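We use cookies to keep this forum running. Accept all | Manage settings

Cleaning stained white melamine tops: what works?

tsundqvist
Jun 21, 2025
I look after the tables at a play centre in Jinddale. White tops, 28 of them, fitted in December. They have picked up a yellow-grey haze that washing-up liquid does not shift. The supplier says to use Pirkia cream cleaner weekly. Before I order a case, is a mild abrasive safe on this finish? The tops get toy food, paint and real juice, in that order of frequency.
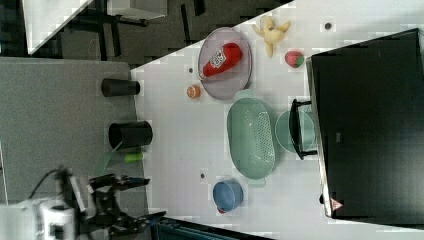 Toy food and the green colander on one of the white tops.

Teodor Sundqvist

grout_line
Do not use cream cleaner weekly. The abrasive dulls the surface, the dull surface holds dirt, and you end up cleaning more often. Haze is usually detergent residue. Test one corner with warm water and white vinegar, one part to four, then rinse twice and dry with a cloth.

pillska_fitter
Disagree in part. I fit Pillska tops for a living and a cream cleaner twice a year does no harm if you use a soft cloth and light pressure. Weekly is too much, agreed. Vinegar is fine on the face but keep it away from the edge strip, as it can get at the glue.

grout_line
Twice a year is still twice more than needed. I had a test piece wet-sanded at 1000 grit and another at 3000. Both looked clean on the day and both stained faster afterwards than the untouched piece.

pillska_fitter
Sandpaper is a different thing from cream cleaner. Your test tells us about sandpaper.

tsundqvist
Tried the vinegar mix on one top. Most of the haze lifted. There is still a faint yellow patch that I can only find with a torch held low. Edge strip kept dry as advised.
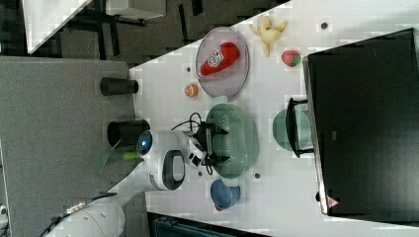
Colander, plate and ketchup bottle on the white top.

mopbucket
The patch may be heat or sunlight, in which case no cleaner will touch it. Is the table near a window?

tsundqvist
Yes, a south-facing one. The tops further back have the haze but I can't find any patches on them.

grout_line
Then it is probably sun. Swap the tables round every few months so they age evenly.

mopbucket
Nordin do a UV film for windows. Ours is 900 mm wide off the roll, so measure first or you will have a join down the middle of the glass.

pillska_fitter
Film will slow it. It won't bring the white back.

tsundqvist
Understood. Vinegar mix on the remaining tops, no case of cream cleaner, and I will measure the window.

13 replies hidden | 4 shares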